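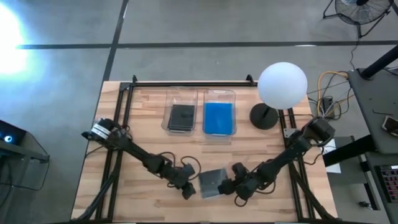

**Do I have to announce it when a headliner drops off my bill?**

Posted by haslam_nights, 14 Aug 2018

So I book a small music night in Cliltham, 13 acts over one long evening, and my closing band pulled out last night. No fight or anything, the singer just doesn't want to do it anymore and told me by text. I've sold 61 tickets so far and the posters (with their name in huge letters, of course!) are already up in every coffee shop that would take one.

My co-host wants to keep quiet and put Fivel on last instead. Fivel are great, people here love them, but they aren't the name on the poster.

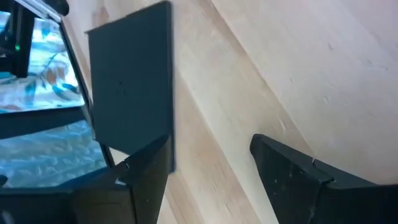 I feel kind of sick about staying quiet, but I also can't afford to have half the room ask for their money back. The deposit on the hall is gone either way. Has anyone been through this? And do I say why they dropped out, or leave that to them?

**Marlow_on_bass**

Say it now. I helped with a night at the Gititz where the promoter sat on the news until doors opened, and the booing started before the first act had plugged in - it was awful for the kids who had to go on. Post the new running order today, email everyone who bought a ticket, and give them 7 days to ask for a refund. We had way fewer takers than I expected when we did it that way the next year.

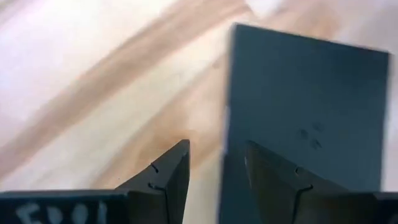 I'd leave the reason out completely. "They're no longer able to play" is plenty, and if the singer wants to tell people more, that's up to the singer. Check what your ticket page says about lineup changes too, and read it before you write the email, because I once promised something ours didn't allow and had to pay it myself.

Oh, and the posters! Get a strip printed with the new name and go around sticking it over the old one. It looks a bit homemade but people do notice you tried.
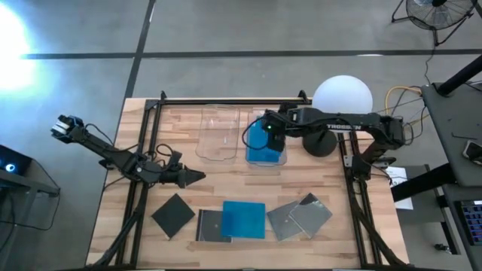

Eugeniusz Kaczorowski

they did this at a festival i went to, 1,000 people in a field and no word all day. never went back. just tell them. also Fivel closing sounds better to me anyway, what time are they on?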